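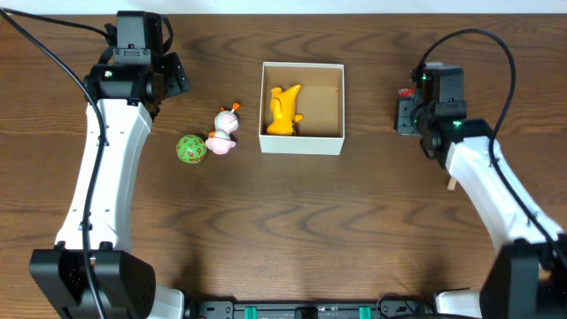
Shakuntala Malhotra looks after one cell at Ellon, a two-arm table that picks toys up off the wood and puts them in a box. She has had it for seven months. The first thing she checks in the morning is the small green lights on the black housings at the wrists. "If those are on, I've got power out to the end of the arm," she says. "If one's dark, I don't touch the software. I go get a flashlight and look at the cable." The cables are her main subject. Each one goes up over the wrist in a loop and comes back down along the white link to the base, and she says she has changed the size of that loop more often than anything else on the machine.

"Too short and it pulls at the connector when the wrist turns over. Too long and it hangs down and catches on something. I had it tied tight all the way down when I started, because that looked neat. I lost a connector in the first week."

Her method now is slow. With the motors off, she moves the arm by hand to the farthest place it will ever need to reach, and leaves enough cable that nothing is tight there. Then she folds the arm back up and checks that the slack hasn't gone anywhere stupid. She puts a tie on the link, moves the arm again, and puts on the next one. It takes most of a morning for both arms.
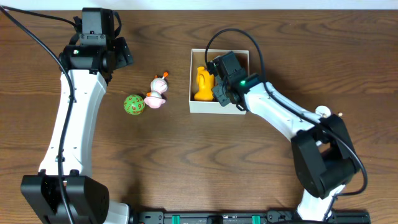 The right arm reaching down into the box, with its cable looped up over the top.

Both arms sit at the ends of a black rail. I asked whether the bases ever move. "They creep," Malhotra says. "You won't see it. You'll see the gripper start landing a little off, always in the same direction, and you'll think it's calibration." She checks the base bolts before she recalibrates anything, and she wants that order kept. Dorothy Horrocks, who had the cell before her and now works on the Sedgwick line, learned it by redoing a calibration twice in one afternoon on top of a loose bolt.

"I blamed the encoder," Horrocks told me by phone. "I'd ordered a new one from Rernik and everything. Then I leaned on the arm and the base rocked."

The spare encoder is still in the drawer, in its bag.

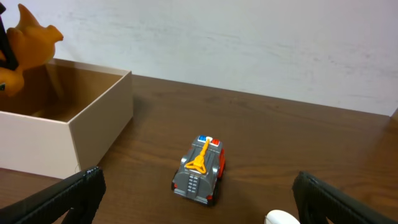 Fingers get more attention than any other part. Malhotra wipes them down at the end of every run and replaces the pair at 1,000 cycles, or at 700 if the work has been mostly hard plastic. The black surface is ribbed, and it is the ribs that she looks at. A toy truck like the gray one with the orange crane arm is harder on them than a rubber toy, she says, and a good test of whether they still grip. The orange dinosaur, which the other arm has out over the box, tells her less. "Rubber will hold on to anything. You can have fingers with nothing left on them and they'll still pick up the dinosaur. So don't test with the dinosaur."

She keeps the counts in a paper notebook on a hook by the door. The last pair came off at 516. She found a chip near the tip of one of them and didn't want to wait for it to get worse. She always changes both fingers on a hand, even if only one is bad, and after the change she closes them on a strip of paper and tugs. If the paper slides out on one side, the fingers aren't meeting square and she loosens the screws and starts again.

What about the wrist cameras? "Clean cloth, dry, nothing sprayed on it," she says. "And after you take fingers off and put them back, look at the picture before you run. If the fingers aren't where they were in the picture yesterday, something isn't seated."

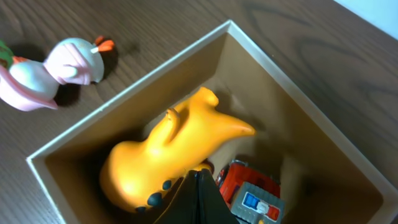
Wrist view into the box, with the orange toy in the middle and a red vehicle and a gray police car beside it.

The box has its own rule. Malhotra lines it up with pencil marks on the table and swaps it for a new one when the walls start to bow. "It's cardboard. It gets hit. A bent wall will stop a finger just as well as a straight one, but the program thinks the wall is somewhere else."

There is a second cell planned for November, on the Hikden side of the building, and Horrocks has asked her to write the checks down for whoever gets it. So far she has a page and a half. Most of it is about cable ties. "I need to put the bolts first," she says, and makes a note to move them up.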